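읽는 데 5분

분류: 혼잣말 > 11월 일기

아침부터 비가 왔다. 어제 자기 전에 내일은 꼭 일찍 일어나서 뭐라도 써야지 했는데 눈 떠 보니 11시였고, 휴대폰에는 라두한테서 부재중 전화가 3통이나 와 있었다. 무슨 큰일이라도 난 줄 알고 벌떡 일어나 전화했더니 세상에, 자기네 집 오븐 타이머가 안 꺼진다고 나한테 전화한 거였다. 내가 오븐 기사도 아니고! 그런데 또 둘이 붙들고 한참을 이 버튼 저 버튼 누르다가 결국 두꺼비집을 내렸다 올렸다. 라두 라저르, 서른아홉 먹은 어른 맞습니까.

아무튼 오늘 쓰고 싶은 건 핀란드어 수업 얘기다. 시작한 지 벌써 석 달째인데 일기에는 한 번도 제대로 안 썼다. 선생님 이름은 오나 펠코넨. 동네 문화센터 2층 끝방에서 저녁반을 하시는데, 반 이름이 '메텐'이다. 무슨 뜻이냐고 첫날에 물어봤더니 그냥 예전에 키우던 고양이 이름이라고 하셨다. 나는 핀란드어로 뭔가 깊은 뜻이 있을 줄 알고 공책 첫 장에 예쁘게 받아 적어 놨는데 말이지.

핀란드어는 정말이지 격 변화가 사람을 잡는다. 집이라는 단어 하나를 배웠다고 좋아하면 집에서, 집 안으로, 집으로부터가 전부 꼬리를 바꿔 달고 나온다. 그런데 가만 생각해 보면 우리말 조사도 외국인한테는 똑같이 괴롭겠지 싶어서 (라두가 '은/는'이랑 '이/가' 때문에 작년 내내 울었다) 어디 가서 투덜대지도 못하겠다. 나는 '안에서'랑 '안으로'를 아직도 헷갈린다. 지난 시간에는 "나는 사우나 안에서 갑니다"라고 당당하게 말해서 다들 빵 터졌다. 선생님은 웃지도 않고 "어디로요?" 하고 물으셨는데 그게 더 웃겼다.

오늘 숙제는 집 안 물건이랑 집안일로 단문 쓰기였다. 교재 42쪽. 부엌, 욕실, 침실 단어가 한 바닥 가득인데 부엌은 그럭저럭 외웠고 문제는 욕실이다. 욕조는 kylpyamme. 이게 m이 두 개인 것도 모자라 앞에 y가 두 번이나 나온다. 입술을 동그랗게 모으고 '이' 소리를 내라는데, 거울 보고 연습하다가 내 얼굴이 너무 이상해서 관뒀다. 그래도 단어 공책에는 어울리는 동사를 하나씩 붙여 두면 확실히 잘 외워진다. 욕조 칸에는 그 밑에 '닦다' pyyhkiä도 같이 써 놨다. 명사 하나에 동사 하나, 이 짝짓기 방식이 나한테는 제일 잘 맞는 것 같다. 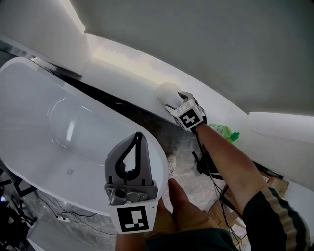

하얀 욕조 옆 선반을 하얀 천으로 닦는 모습

이렇게 써 놓고 문장을 다섯 개 만들었다. 나는 욕조를 닦는다. 나는 욕조를 닦지 않는다. 너는 왜 욕조를 닦지 않니? 여기까지는 신나게 썼는데 쓰다 보니 어쩐지 나한테 하는 말 같아서 좀 찔렸다. 우리 집 욕실은... 다음 얘기로 넘어가자.

점심은 어제 먹다 남은 미역국에 밥을 말아 먹고, 오후에는 비가 좀 가늘어져서 카브레라까지 걸어갔다. 요즘 숙제는 거의 여기서 한다. 창가 자리에 앉으면 건너편 세탁소 간판이 보이고, 음악이 작고, 무엇보다 계피빵이 맛있다. 오늘은 계피빵이 다 나갔다고 해서 살짝 절망했는데 대신 권해 주신 사과 파이가 또 얼마나 맛있던지! 따뜻하게 데워서 크림까지 올려 주셨다. 한 조각 더 먹을까 백 번쯤 고민하다가 참았다. (집에 와서 귤을 한 봉지 다 까먹었으니 참은 보람은 없음.)

카페에서 단어장을 넘기는데 옆자리 아주머니가 그게 어느 나라 말이냐고 물으셨다. 핀란드어라고 했더니 거기로 이민 가느냐고 하신다. 아니요, 그냥 배워요. 그럼 남편이 핀란드 사람이냐고. 아니요, 남편도 없어요. 그랬더니 한참 나를 보시다가 "그래, 뭐든 배우면 좋지" 하시는데 그 말이 하루 종일 기분 좋게 남았다. 사실 나도 왜 배우는지 설명을 잘 못 하겠다. 처음엔 그냥 시간표에서 비는 반이 그것뿐이었고, 한 번 가 보니 소리가 예뻤다. 빗소리 듣는 것 같은 말이랄까. 물론 내가 하면 그렇게 안 들린다.

저녁 수업에서는 숙제를 돌아가며 읽었다. 내 차례에 kylpyamme를 제법 그럴싸하게 발음했더니 선생님이 고개를 끄덕여 주셨다. 고개를! 평소에 칭찬을 정말 안 하시는 분이라 이 정도면 상장 받은 거나 마찬가지다. 그다음 문장에서 바로 동사를 틀리긴 했지만 그건 적지 않겠다. 끝나고 선생님이 보르니아라는 잡지를 한 권 빌려주셨다. 핀란드어랑 영어가 같이 실려 있어서 초보도 읽을 만하다고 하셨는데, 버스에서 펼쳐 보니 첫 쪽부터 단어 길이가 손가락 한 마디를 넘어간다. 그래도 '겨울'이랑 '호수'는 알아봤다. 두 개나 알아본 게 어디야.

집에 오니 라두한테서 문자가 와 있었다. 오븐이 다시 삑삑거린다고. 스텐리 고객센터에 전화하라니까 거기는 통화 대기가 너무 길고 나는 바로 받아서 좋단다. 얄미워서 핀란드어로 '잘 자'라고만 보내고 휴대폰을 뒤집어 놨다. hyvää yötä. 이것도 점이 얼마나 많은지 자판 바꾸느라 혼났다.

다음 주까지는 날씨 단어를 외워야 한다. 비가 온다는 말은 벌써 안다. sataa. 오늘은 진짜로 하루 종일 sataa였다. 내일은 빨래 좀 하게 그쳤으면 좋겠다.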